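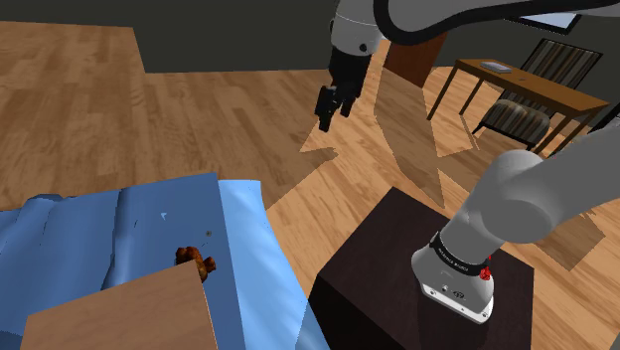

3.2 Demonstration collection

Demonstrations were recorded in two modes. In the kinaesthetic mode the operator guided a gravity-compensated arm by the wrist, and the joint trajectory was replayed offline in the Tirnuvia simulator to generate the matching observations. In the remote mode the operator drove the simulated arm directly with a six-axis controller, viewing a live render on a desktop monitor. Both modes wrote to the same log format, with joint positions, gripper aperture and end-effector pose sampled at 17 Hz.

Figure 2. Simulated workspace used for replay and remote demonstration. The arm is mounted on a dark pedestal and the parallel-jaw gripper is open, clear of the cloth and board.

Five operators took part. Each completed a practice block, which was discarded, followed by recorded blocks in both modes, with the order of modes alternated between operators. The programme yielded 257 demonstrations. A demonstration was rejected if the gripper struck the pedestal, if the operator released the controller before the terminal pose, or if the replayed trajectory departed from the recorded one by more than 18 mm at any sample. After rejection, 124 demonstrations remained for training.

Rejections were concentrated in the kinaesthetic mode. Inspection of the logs attributed most of them to the replay tolerance: operators tended to brace the forearm link while turning the wrist, and the resulting load was not modelled in simulation. Relaxing the tolerance would have retained more data, but trial policies trained on the relaxed set closed the gripper early near deformable surfaces, and the stricter value was kept.

Trajectories were segmented at changes in gripper state, following the procedure of Luik and Meinecke. Idle periods at the start of each recording were trimmed. Pauses elsewhere were left in place, as remote operators commonly stopped above the cloth to judge depth before descending, and removing these pauses produced discontinuities in commanded velocity. No smoothing was applied to the gripper channel.

3.3 Policy training

The same network was trained separately on each mode and on the pooled set. Initial weights, optimiser settings and the order of object placements at evaluation were held constant across the three conditions.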